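Chapter 8
Drying and Sorting Small Items

Most household laundry courses spend their time on the big pieces: sheets, towels, shirts, trousers. These are the items that fill the machine and take up the line. Small items are left to the end, and students often pick up poor habits with them that are hard to break later. This chapter deals with socks, washcloths, baby clothes, handkerchiefs and the other pieces that are too small to be worth a whole length of line.

By the end of the chapter you should be able to choose a drying rack or clip hanger for a given load, space the pieces so that air can move between them, take them down without stretching them, and sort them into a basket in an order that makes folding quick. You will need the fabric table from Chapter 2. If you have not filled in the last column of that table, do so before going on.

8.1 Why small items need their own method

A bath towel dries from two large faces. A sock is a tube, and unless it is opened out the inside stays damp well after the outside feels finished. Seams, cuffs, elastic and doubled toes all hold water. In the Plevdale exercise at the end of this chapter you will weigh a load of 31 small pieces before and after drying, and most students are surprised at which ones are still heavy. It is usually the thick cuffs.

Small pieces also get lost. They slip behind the machine, cling inside pillowcases, and fall from the line when one peg is shared among several. A fixed place for drying them, with the basket kept close by, prevents most of this.

8.2 Racks and round hangers

A standing rack holds pieces over a rail. It suits washcloths, bibs and anything flat. Wooden rails should be smooth and free of splinters, and they should be wiped down before use. A rail that has gone gray or rough will mark light cotton and snag knits.

A round hanger carries a ring of clips and hangs from a hook or from the top bar of a rack. It puts many small pieces in a small area. Its weakness is balance. If you fill one side first, the ring tips, and the pieces on the low side bunch together. Load it by working across the circle: clip one piece, then clip the next one opposite it.
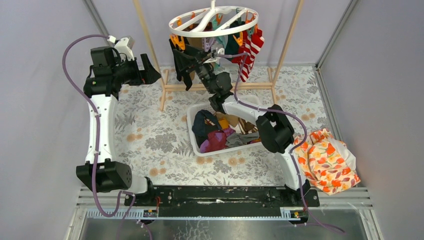 Take pieces down from a round hanger in the same way you put them up, crossing from side to side. Open the clip fully before you lift the cloth away. Pulling downward on a closed clip stretches ribbing and leaves a small pinched mark that will not come out until the next wash. If the clip is stiff, hold the ring steady with one hand and work the clip with the other.

The basket belongs under the hanger or just in front of it, low enough that you can see into it. Pieces should be placed in the basket. When they are dropped from a height they land inside out or rolled up, and you will have to handle each one again at the folding table.

8.3 Spacing and time

Leave a finger's width between pieces on a rail. On a clip hanger the clips set the spacing for you, but thick pieces should be given every second clip. Indoors, a mixed load of cotton socks and cloths hung in the evening will often be ready by the next morning. In November, in an unheated room, allow a full day and turn the thick pieces once.

Test for dryness at the thickest point. Press the cuff or the seam between two fingers and hold it there for a moment. Cool cloth is usually still damp.

The weight of the load matters too. Light racks are easily overfilled. The sample load in Exercise 8.4 is 500 grams when dry, and it will be a good deal heavier when it comes from the machine. Check that the feet of the rack are level before you add anything.

8.4 Words used in this chapter

Clip hanger: a ring or frame with clips, hung from a single hook.
Rail: any bar of a rack that carries cloth.
Crossing: loading or unloading a round hanger from opposite sides in turn.
Hand pile: a small stack of dry pieces of one type, made in the basket during unloading.

The term "hand pile" comes from the course notes of Esben Zoëga, who taught the Nendska evening classes and wrote the first version of the exercises below. His rule was that a pile should never be thicker than the hand that carries it.

We begin with the rack itself, and how to set it up in a narrow room.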